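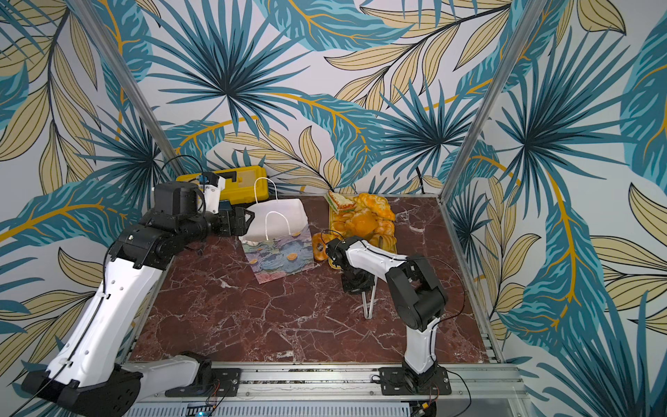 Tipoki palm wallpaper on three walls, with dark red-brown marble below

About Vesmont

We sell wallpaper and stone, and we love putting the two together.

Vesmont is a small shop and workroom in Grarton. At the front are the pattern books, the paste and brushes, and a long rack of rolls you are welcome to unroll (please do, they look quite different once there's a metre or two hanging in front of you). At the back are the slabs. Most people come in for one and end up with opinions about the other, and we're delighted when that happens.

How we got going

We began as a wallpaper shop only, in a single room with a bad heater and a very good window. Customers kept bringing in bits of their kitchens and bathrooms to match against the paper - tiles, cupboard doors, once a whole shelf - and the piece they found hardest to match was nearly always the worktop. So we started keeping stone samples on the counter. Then a few more. When the unit behind us came up for rent one February we took it, knocked through, and filled it with marble offcuts and full slabs, and we haven't had enough floor space since!

The wallpaper

We keep 98 patterns on the rack and can order plenty more. There are stripes and small sprigs and some lovely plain textures, but if you've met us you'll know we lean towards leaves. Big ones.

Tipoki is the pattern we get asked for most. It has broad fan palm fronds in teal-blue with dark navy veins, long pale beige leaves outlined in black, and curving mustard stems running between them, all on a light grey-white ground. The pale ground does a lot of work. It lets the fronds be as large as they like, and a small room still feels like somewhere you can breathe. People often plan to put it on one wall and leave the others plain, which is a perfectly good plan, but do hold a length up on either side before you decide. Leaves on three walls feel properly generous, and the places where the fronds meet a corner are some of our favourite bits.

Plivemora is its quieter relation: the same sort of long leaf, drawn much smaller, in greens and soft browns. It suits hallways and the backs of bookcases, and it's kind to anyone hanging paper for the first time.

We cut samples to order and they're a decent size, big enough to pin up and live with. Look at yours in the morning and again with the lamps on. Mustard in particular changes a great deal by evening.

The stone

Marble is the part of the job that still makes us stop and stare. We're especially fond of the dark reddish-brown kinds with thin white and pale pink veins. They're warm and a bit dramatic, and they sit beautifully under a busy paper. You'd think a strong stone and a strong pattern would fight, and sometimes they do, so we always try them side by side in the shop before anybody pays for anything. A teal leaf over a red-brown slab is a pairing we come back to again and again.

You choose your own slab. We'll stand it up, you can walk round it, and we'll chalk on the part you want so your favourite vein ends up where you can see it. Smaller pieces go on the offcut shelf, which is the place to look for a windowsill, a washstand top or something to roll pastry on.

Marble does need a little looking after. Wipe up lemon, vinegar and red wine quickly, use a mat under hot dishes, and clean it with warm water and a drop of washing-up liquid. We send a care sheet home with every piece.

Working with us

There are 3 ways to start. Come in and rummage. Send us a photo of the room with the rough measurements and we'll suggest a few papers and a stone or two. Or book a table session, when we clear the big bench for you, lay out everything you're considering and leave you to it with a pot of tea (we'll be nearby, trying not to interfere).

Bring whatever has to stay in the room: a curtain, a cushion cover, a paint lid, a drawer front. The more the better.

We also help with working out rolls. Large leaves have a long repeat, so they need more paper than the wall size suggests, and we'd much sooner do the sums with you than have you run short above the door. Unopened rolls can come back.

Last year we posted 3,651 samples and sent out 923 orders, and we still get excited when somebody emails a picture of the finished room. Please keep sending them. They go up on the wall by the kettle, which is getting rather full.

The shop opens at 9.30am, and the slab room shuts half an hour before the front does so that we can sweep up.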